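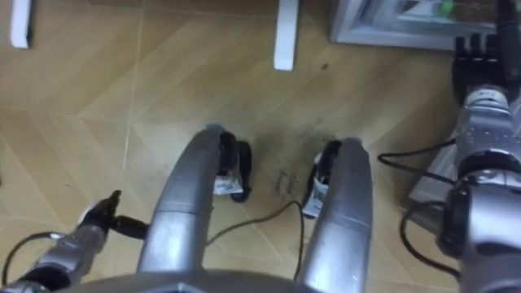

Attachment 1: living room floor, long light brown planks in zigzag

Ticket 2215 – Clarnent thermostat, floor heating drops out at night
Status: open
Site: Risness apartments, Jilville

Hello support,

I write again because the heating in the living room still stops by itself. The thermostat shows error 20 and after this the display is dark until I switch the fuse off and on.

What I have tried already:
Reset from the menu, 2 times. No change.
New time schedule, only one heating period. It stopped again on Saturday.
Measured the floor sensor at the terminals – the value jumps when I move the wire.

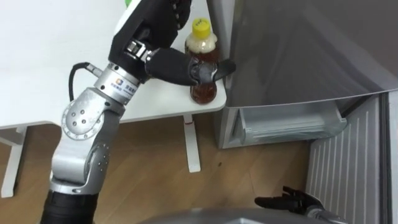
Attachment 2: same place, white table with plastic bottle

The manual says the sensor cable may be extended, but it does not say which type of cable I should use. Mine is 155 cm and does not reach the new wall box. Can you please tell me the correct type, and if the joint can stay inside the wall?

I am at home after five in the afternoon.

Regards,
Thái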